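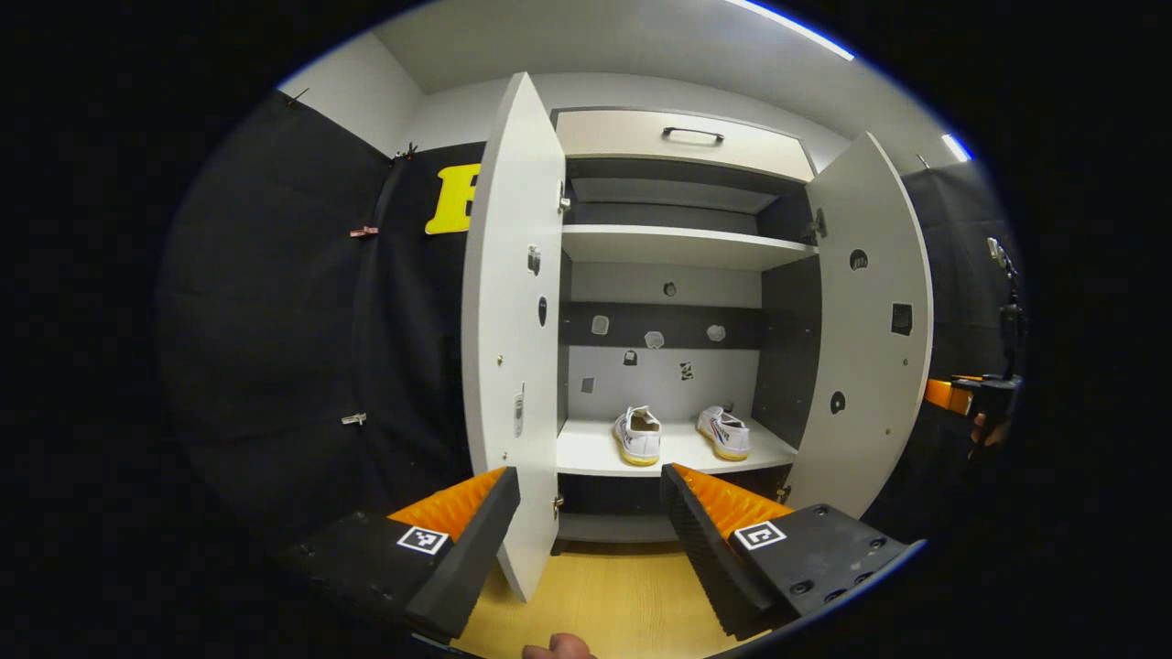
NORLOW, December

Section 2: Working out what to buy before you buy it

I've written this section for whoever is setting up the next hand-held gripper station, and I've written it the way I'd tell you over a cup of tea. The kit list at the back of the guide is tidy and complete, but please don't order from it straight away! Go through the steps below first, with a tape measure and a notebook, and you'll end up with a shorter list and probably a cheaper one.

The wardrobe station is the one I keep coming back to when I'm planning, so most of my examples come from there. Two doors, a drawer, shelves, a pair of white trainers with yellow soles. It looks like hardly anything, and it's still the station I got most wrong on paper.

Before you start

You'll need the room plan, the current price sheet from Ralosen (ask for the one with delivery included, they do have it) and the name of whoever signs off spending. At our end that's Analyn Evangelista. She likes a single page with a total at the bottom, so keep the long version for yourself.

2.1 Plan the furniture

1. Write down the tasks first. "Put shoes on the lower shelf" or "open the drawer by its bar handle" is plenty of detail.

2. Choose the furniture to suit the tasks. I go for plain white flat-pack wherever I can, as you can usually get the same piece again when a hinge goes.

3. Measure with the doors wide open. I once planned a whole wall from the closed sizes in the catalogue and had to redo the lot. An open door takes a surprising bite out of a small room, and a person has to stand in front of it holding a gripper.

4. Budget for a spare of anything that gets opened and shut all day. For a wardrobe that means hinges and a drawer runner. Put them on the first order and you only pay for delivery once.

Note: second-hand furniture is fine by me, but check the shelves sit level before you hand over any money. Flynn Ashby found us a lovely cabinet for next to nothing and then spent a whole afternoon packing the feet with card.

2.2 Plan the grippers

5. Decide how many people will be working at the same time, then count grippers from that. If two people are going to be in the room together, they need one each, plus a spare on the shelf. I tried sharing to save money. Don't, you lose it all again in waiting about.

6. Price the consumables separately. The orange ridged pads on the fingers are the bit I'd keep an eye on, and the square printed markers come next. Both are cheap and both will stop you working if you run out. I allow £200 for pads, markers, screws and the little screwdriver that always walks off.

7. Ask how long a replacement finger takes to arrive. Our Ellery order took seven weeks door to door, and that was with me ringing up to nag. If your supplier can't give you a date, order the spare now.

Caution: don't mix pads from different batches on the same gripper unless you've compared them side by side. A slightly thicker pad changes how far the fingers close, and you'll be scratching your head over it for days.

Caution: fingers close harder than you'd think. Keep your free hand clear of the tips when you're trying out a new one, and don't let visitors have a go without showing them first.

2.3 Plan the walls and lights

8. Budget for curtains. I know, I know, it feels like spending money on nothing! We hang black ones at the sides of the wardrobe and I'd put them in again tomorrow. Buy them longer than you need and clip up the extra.

9. Buy clips in quantity. Any sort will do as long as they hold, and they needn't match.

10. Label each area with a big letter you can read from the doorway. Ours are yellow on black. Put the letter on your order form too, so that when a parcel turns up marked "B" it goes to B and doesn't sit in the corridor.

11. Look up before you spend anything on lamps. If there's already a decent strip light on the ceiling, try a session under that and see how you get on. I bought floor lamps for the first room and they've mostly been somewhere to hang coats.

Note: if the landlord owns the lights, get permission in writing before you swap anything. An email will do.

2.4 Put the money together

12. Split the total into three lots: furniture, grippers, and everything else. My ceiling for a single station is £2,000, with the grippers taking the biggest share. If you're over, cut the furniture first and leave the spares alone.

13. Add delivery as its own line. Prevach charge extra for anything above the ground floor, and it isn't on the front page of their quote. Ask them outright.

14. Leave a bit unspent. I hold back enough for one unplanned trip to the hardware shop, and I've used it every time so far (brackets, more brackets, a stepladder).

15. Send the one-page version to Analyn and wait for a yes before ordering. She's quick, and she'll spot a missing delivery charge faster than I can.

Caution: don't order furniture and grippers to arrive on the same morning. Somebody has to check each box, and small parts vanish very easily into a heap of flat-pack cardboard. Get the furniture built and the floor swept, then have the grippers delivered.

Note: keep all the receipts in the blue folder by the door, including the tiny ones. Flynn goes through it at the end of the month and he will come and find you.

Once the order's been placed, go on to Section 3, where we unpack and check the grippers.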